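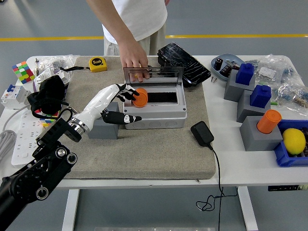 投稿者：南向き物置
築古の家を買って2年、休みのたびに電気まわりの整理をしています。資格は去年取りました。本題は工具でも配線でもなく、ラベルです。どの箱が何の系統なのか、前の住人が一切書き残していない。唯一あったメモが分電盤の裏の「たぶん風呂」。たぶんで風呂に入る身にもなってほしい。で、自分の代では全部に表示を付けると決めたのですが、グレーの箱に透明の蝶番ぶたが付いたタイプだと、どこに貼るのが正解なのか分からなくなりました。ふたの表だと、開けて立てた途端に字があさってを向く。本体の前面は丸いノックアウトが並んでいて平らな場所が少ない。皆さんどこに貼っていますか。

投稿者：ねじ山五郎
本体の側面。以上。ふたは消耗品だと思え。割れて交換した日に系統名も一緒にゴミ箱行きになる。

投稿者：kurage_denko
ふたの内側派です。透明なら表から読めるし、雨も手垢もつかない。裏から貼って表から読む場合は、印字面を外に向けて透明テープで押さえればOK。

投稿者：ねじ山五郎
>kurage_denko
開けたら裏返しの文字を読むわけだ。目薬の広告みたいな生活だな。

投稿者：kurage_denko
開ける前に読んでください。開けてから「ここ何の箱だっけ」と考える人のほうが怖いです。

投稿者：Sipho Mtshali
日本に来て5年、倉庫の設備係です。うちは場所より名前の付け方でもめました。前任者が箱に「新」「新2」「新しい方」と書いていたからです。どれも私より年上でした。今は番号だけ貼って、中身は台帳に書いています。台帳がなくなったら全員帰宅です。

投稿者：南向き物置
「新しい方」、うちの物置にもあります。中身は古いストーブでした。
番号＋台帳は考えたんですが、家で台帳を見るのは自分だけなので、まず台帳の置き場所にラベルが要りそうです。

投稿者：もみじ坂
表計算でいいのでは。紙は必ず濡れるか、子どもが裏に恐竜を描く。

投稿者：ねじ山五郎
停電の夜に表計算を開くのか。ご立派。紙に鉛筆、これは40年消えない。ボールペンは消える。うちの親父の字は鉛筆だけ残ってる。読めないが。

投稿者：もみじ坂
スマホは電池で動きますよ、五郎さん。

投稿者：ハトの巣箱
横から失礼。テープの話が出ていないので。自分はずっとFlirkoのラベルライターを使っていて、Driltauの耐候テープに替えたら屋外でも端がめくれなくなりました。値段は1本400円高い。最初からこっちにしておけば、玄関の「給湯」が「合湯」になることもなかった。

投稿者：kurage_denko
Driltau、うちは逆にはがれました。貼る前にアルコールで拭きました？

投稿者：ハトの巣箱
拭いた。30秒待ってから貼って、指で押さえる。説明書の隅に小さく書いてある。それこそラベルにして貼っておいてほしい。

投稿者：ねじ山五郎
Tefera一択。Flirkoは字が丸っこくて、分電盤が幼稚園の下駄箱に見える。

投稿者：南向き物置
書体の好みで安全は変わらないと思うんですが、下駄箱と言われてからFlirkoが買えなくなりました。恨みます。

投稿者：もみじ坂
字の大きさも決めておいたほうがいいです。私は最初に凝って「二階北側洋室コンセント系統」と入れたら、90mmのテープになって箱からはみ出しました。今は「2F北」です。妻には何かの暗号だと思われています。

投稿者：Sipho Mtshali
方角は注意してください。前の職場では、北だと思っていた壁が西でした。設備全部がまちがった方角で統一されていたので、運用上は問題ありませんでした。新人が方位磁石を持ってくるまでは。

投稿者：ねじ山五郎
統一されてるなら直すな。触るな。

投稿者：kurage_denko
そこは直しましょうよ……。消防の人が来たらどうするんですか。

投稿者：ねじ山五郎
消防は方角じゃなくて煙を見て来る。

投稿者：南向き物置
いったんまとめます。本体側面に番号、ふたの内側に系統名、台帳は紙を分電盤の横に吊るして、写しをスマホに入れる。五郎さんとkurageさんの両方に半分ずつ怒られる案にしました。テープはLotholmのホームセンターにTeferaの在庫があったので取り置き済みです。

投稿者：kurage_denko
二重に貼ると、片方だけ更新して食い違うやつですよ、それ。

投稿者：ねじ山五郎
珍しく同意。側面だけにしろ。

投稿者：南向き物置
2025/07/16 追記
側面だけにしました。全部貼り終えて、残るは「たぶん風呂」です。落としてみたら、消えたのは台所でした。風呂は引き続き捜索中です。

投稿者：ハトの巣箱
「たぶん台所」に貼り替えておけば次の住人も楽しめる。

投稿者：もみじ坂
換気扇から追うと早いです。うちは廊下の照明と同じ系統にいました。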